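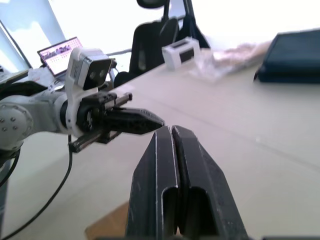 Closed gripper fingers, with a second arm at left

Ralia Archive Carton, Size 5

The Ralia carton is supplied by Vater for the storage of loose papers, ledgers and bound reports. It is delivered flat and requires no tape or staples for assembly. The Size 5 measures 42 cm in length and is sold in packs of 7. 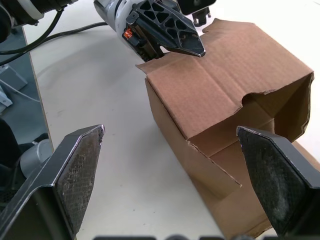
Cartons should be kept on shelving clear of the floor and away from direct heat. Labels are to be fixed to the short side only. Lids for the former Eren series do not fit this size.
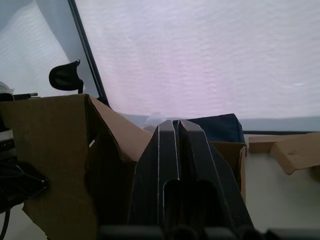
Open cardboard box, at left

Orders of 64 packs or more are dispatched from the Reneck depot. Institutions holding an account may request a sample carton in writing from Yasaman Rezaei, Customer Supply. Prices are reviewed each April.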